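About us

Tangen is a small robotics workshop in Grendton. We set up and test two-armed robots with jointed hands, mostly for jobs that need one hand to hold an object while the other does something to it. Our customers are packers, repair firms and a few colleges. Our second site, at Jollgate, is used for storage and for visitors.

People who find this page have often heard of us because of the Pukis fault, so it makes sense to put that first.

What happened

Pukis is the control software we wrote for our two-handed stations. In March a station at Jollgate was running a long holding test. The left hand had hold of a plastic container and the right hand was meant to come down over the lid, stop, and wait for the next command. It had done this 1747 times. On the next run the right hand did not stop. It kept pressing until the container tipped, the left hand tightened to stop it slipping, and the two arms pushed against each other until a finger joint on the left hand broke.

A member of staff was standing at the side of the table. A piece of the joint cover hit their safety glasses. They were not hurt. They pressed the stop button, and the arms took 3 seconds to go slack. The limit in our own rules was one second.

We shut down every station that day, told the customers who had Pukis installed, and asked them to do the same. Most did so within the hour. One customer was in the middle of a shift and carried on until the end of it, which we should have made harder to do.

What we found

There were 2 separate faults.

The first was a wrist cable. The cable on the right arm had been fixed a little too tightly, and each time the wrist turned it pulled on the connector. After enough turns the signal from the hand began to drop out. Pukis was written to use the last good reading when a signal was missing, and the last good reading said that the hand was still in open air. So it went on moving down.

The second was the stop button. It was wired correctly, but the message to release the motors waited in the same queue as the ordinary movement commands. When the arms were working hard the queue was long. We had tested the button many times with the arms at rest or moving slowly, and never with both of them under load.

The cable was a fitting mistake. The queue was a design mistake, and it had been there since the first version. An engineer had raised it in a review and it was marked as low priority. The note is still in our records and new staff are shown it.

What we changed

If a hand signal is lost now, even for a moment, both arms hold still and the station has to be restarted by a person. This has made the stations slower to work with, and some customers have complained. We have left it as it is.

The stop button no longer goes through the software. It cuts power to the motors directly. We test it with both hands gripping and both arms under load, 30 times, before any station leaves Grendton.

Cables are fitted with a free loop at the wrist and checked at full turn in both directions. The connectors are on the list of parts to be looked at each morning, along with the finger joints.

Staff stand behind the marked line whenever the arms have power. Safety glasses are worn in the test room by everyone, visitors included. Anyone in the building can stop a test, and they are not asked to justify it before the test is stopped.

We also changed how review notes are closed. A note about stopping, gripping or loss of signal can't be marked low priority by the person who wrote the code.

Where things stand

The revised Pukis was released to customers on 4/12/25. Stations that have not been updated should not be switched on. We will update them free of charge, including those bought second-hand, and we will collect from sites that cannot do the work themselves.

There is one matter still open. When one hand holds an object low down and the other comes in from above, the hands can get close enough for the fingers to touch before either arm registers any force. It has not caused damage since the changes, but we don't regard it as solved, and the two-handed holding tests are continuing at low speed.

Visiting and contact

Visits to the Grendton workshop are by arrangement. Please wear closed shoes. To report a fault, use the form on the contact page and give the station number, which is printed on the underside of the control box. Fault reports are read before sales enquiries.

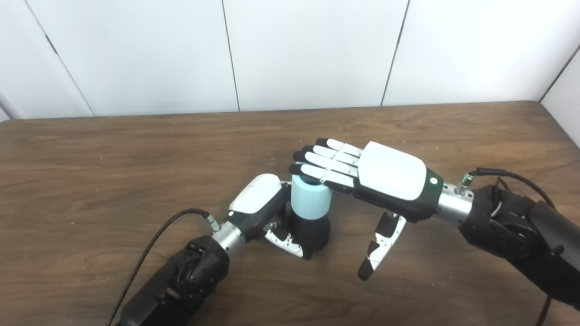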